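Plirnatine Releases Mirnow 3 for Water Utility Meter Records

Plirnatine today released Mirnow 3, an update to its software for checking water meter records. The release changes how the program handles estimated readings, replaced meters and accounts that span two billing cycles. It is available to all current license holders at no added charge.

Earlier versions flagged a replaced meter as a negative reading and sent the account to manual review. Mirnow 3 reads the removal and install entries as a pair and carries the usage total across both serial numbers. Accounts with a missing removal entry still go to review.

The update was tested from May onward at the Liyanage water district, which bills 2,906 metered connections. Over the test period the software closed 1,272 review items without staff action. A further 897 were returned to the field office with a reason code attached. 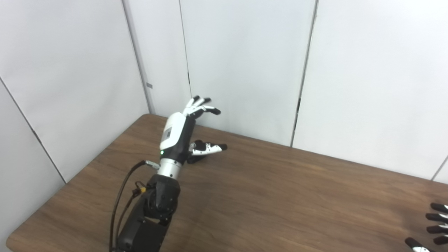

PRODUCT NEWS | UTILITIES

"Most of the review queue came from meter swaps that were entered correctly but in the wrong order," said Jianhua Hao, product manager for Mirnow. "The new version sorts entries by work order time before it runs any checks."

Mirnow 3 imports comma-separated and fixed-width files. Sites that use the Hornine billing system can keep their present export layout. Sites on other systems will need to map the install date field once, during setup. Records from version 2 are converted on first launch, and a backup copy is written to the same folder.

Support for version 1 ends with this release. A setup session for district staff will be held online Wednesday at 10 a.m. Registration is open through the customer portal.

About Plirnatine
Plirnatine makes record-checking and reporting software for small and mid-size water and sewer districts.

Media contact: Plirnatine Press Office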